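Tidy-up helpers wanted for our living room sessions in Bistville

Hi all! I'm looking for 2 people to join the home tidying sessions we run at Tannous – small everyday jobs, done the way you'd do them at your own place. Think of a flat little package left on the blue-gray table, all fine print and barcode, that has to go in the trash.

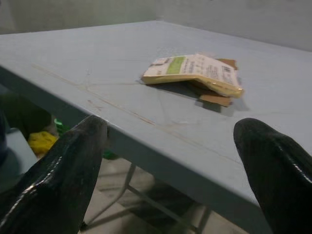 You don't need any experience. If you've ever cleared up after a houseful of guests, you already know most of it. Sessions last 2 hours and we pay $16 an hour, plus a snack (I bake when I have time!). Most of the work is around a green leather sofa, with cloths to pick up and fold and a purple bin on a light blue stool to fill.
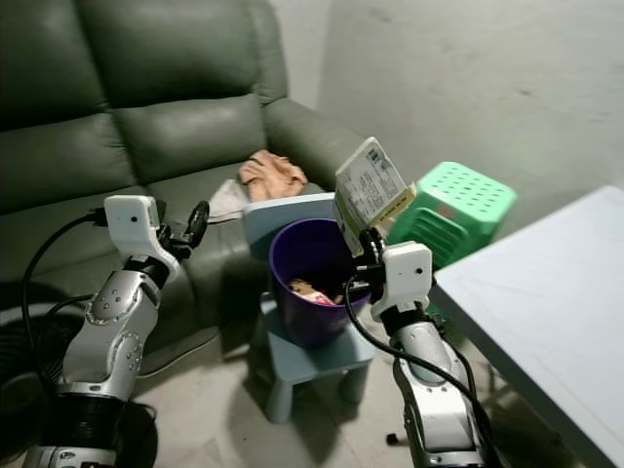 Posted by the Tikari home team

You can sit down between rounds, but please be okay with bending and reaching a lot. We did a first run in September and asked people what they thought of it. Most of them liked the folding best – the cloths get pretty crumpled.

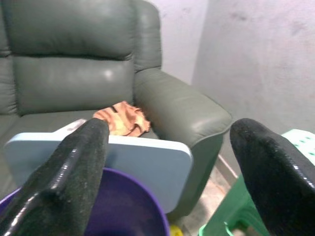 Dana wrote back that she would have liked a longer break in the middle, and that comfortable shoes matter more than you'd think on a tile floor.

So the break is longer now, and I've added the shoes to the list below. Packaging is still the fiddly part, especially torn cardboard with flaps sticking up. 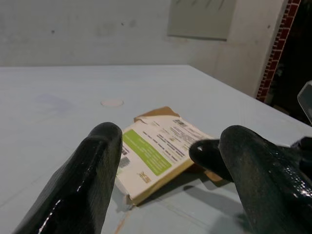

How to apply

Send a few lines about yourself to the Tannous front desk by 14/12/2025 – put "Tikari" at the top so it gets to me.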